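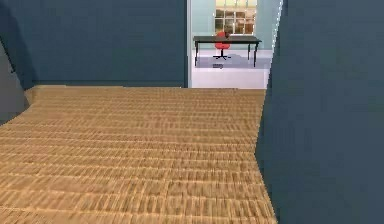 ## Incidencia 938: el robot no cruza la puerta del despacho

**Abierta por:** Saimi Hämäläinen
**Asignada a:** Dela Sulemana
**Proyecto:** Wullport, tareas domésticas en simulación
**Estado:** abierta, prioridad media

### Descripción

Tarea: salir de la habitación oscura, entrar en el despacho, recoger el objeto pequeño que hay en el suelo delante de la silla roja y volver. El robot llega hasta el borde de la superficie tejida y se para antes del hueco de la puerta. No da error. Espera hasta que vence el tiempo y el episodio se cierra como fallido.

De 407 episodios lanzados con esta casa, 259 terminan así. El resto entra en el despacho, y de esos solo 36 acaban con el objeto recogido.

### Pasos para reproducir

1. Cargar la casa Skesstead con la iluminación por defecto.
2. Colocar el robot en la habitación de paredes azul oscuro, mirando hacia la puerta.
3. Dar la orden «recoge lo que hay en el suelo del despacho».
4. Esperar al fin del episodio.

### Registro

**09:40, Saimi.** Repetido con la semilla fija. Mismo resultado. El planificador tiene ruta, pero el mapa de ocupación marca como obstáculo la línea donde acaba el tejido y empieza el suelo casi blanco.

**10:15, Dela.** ¿Has mirado la profundidad? En la casa Bravbridge pasaba algo parecido con una alfombra clara, y era el filtro de escalones.

**10:50, Saimi.** La profundidad es continua en esa línea. El salto está solo en el color. La segmentación etiqueta el suelo del despacho como «pared» en casi 36 de cada cien fotogramas, y basta uno malo para que el mapa lo conserve.

**11:30, Dela.** He bajado la persistencia de los obstáculos. Ahora cruza, pero roza el panel azul de la derecha al girar. Lo tiene muy cerca y sin ninguna marca en la que apoyarse, así que la estimación lateral se va. Revierto el cambio hasta tener un margen decente.

**13:05, Saimi.** Segundo problema, ya dentro. El objeto queda junto a la sombra de la mesa y la base negra de la silla. El detector lo une con la base y propone agarrar una pata. Desde la puerta yo tampoco sabría decir qué objeto es.

**13:20, Dela.** Abro incidencia aparte para el agarre. Aquí dejamos solo el paso de la puerta.

**16:10, Dela.** Reentrenada la segmentación con suelos claros. Pendiente de relanzar la tanda completa esta noche.

### Nota para el informe de Frimpong

Preguntan si el sistema puede ya ordenar un despacho sin supervisión. Con estas cifras, no. Una persona hace este recado sin pensar en la puerta, y a nosotros se nos va la mayoría de los intentos en ella. Pido que no se incluya la tarea en la demostración de enero.

### Pendiente

- [ ] Relanzar los 407 episodios con el modelo nuevo (Saimi)
- [ ] Ajustar el margen lateral en puertas (Dela)
- [x] Separar el fallo de agarre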